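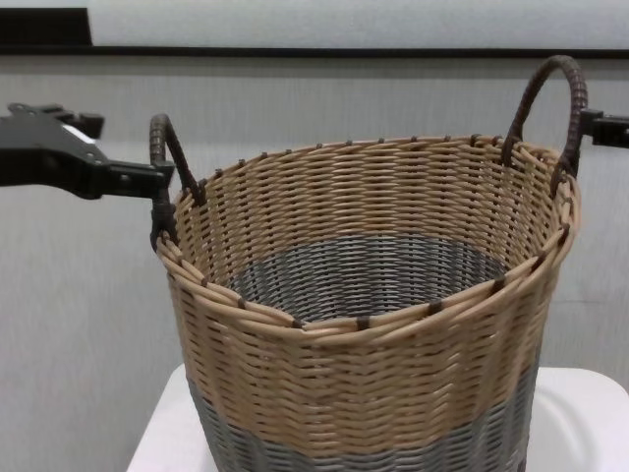
3.2 Student teleoperation sessions

The Clandaditz course project ran for one term, and the sessions used in this paper were recorded by the eight students enrolled in it. They worked in groups of up to three. Each group wrote its own task sheet, and Raluca Lungu checked the sheets before recording began in April.

The basket task was the hardest of the two-arm tasks. Both arms have to take hold of a handle before the lift, and students tended to close one gripper too early and turn the basket on the table. After the first week we asked every group to begin and end an episode with both grippers open and clear of the object. Figure 2 shows the two grippers open and facing each other.
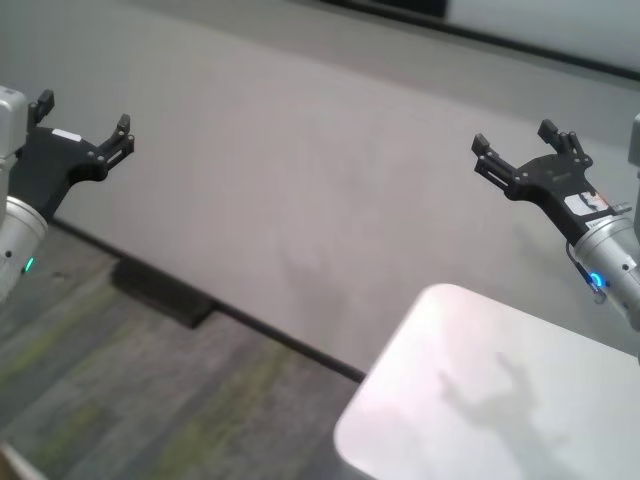

Figure 2. Both grippers open, with no object between them.

In total the groups recorded 1,452 episodes, of which 105 were removed. Most of the removed episodes had a missing start or a dropped camera stream. Two students, Teodor Barbu and Yasmine Hamdy, reviewed the recordings separately and then went over the cases where they disagreed. We kept failed grasps in the set and marked them as failures in the episode log. Training on the remaining episodes is described in Section 4.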